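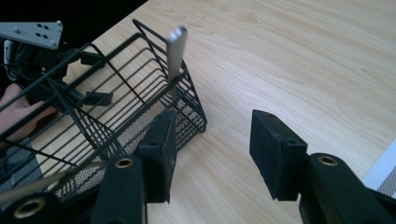
Section 8. Oiling the tabletop

Your Grilis table arrives unoiled, and it will drink like a sailor the first time. Allow an evening.

1. Clear everything off. Yes, the fruit too.
2. Wipe the top with a barely damp cloth and let it dry overnight.
3. Shake the Plurnon oil and pour 70 ml into a saucer.
4. Rub it in along the grain, working from one end to the other.
5. Wait 20 minutes, then wipe off whatever is left – all of it.
6. Repeat the next day. Most tops want 2 coats.

Note: Skipped step 5? The top will stay sticky until January.

Caution: Oily rags can catch fire by themselves. Lay them flat outdoors to dry before binning them.

Replacement oil: part 1423.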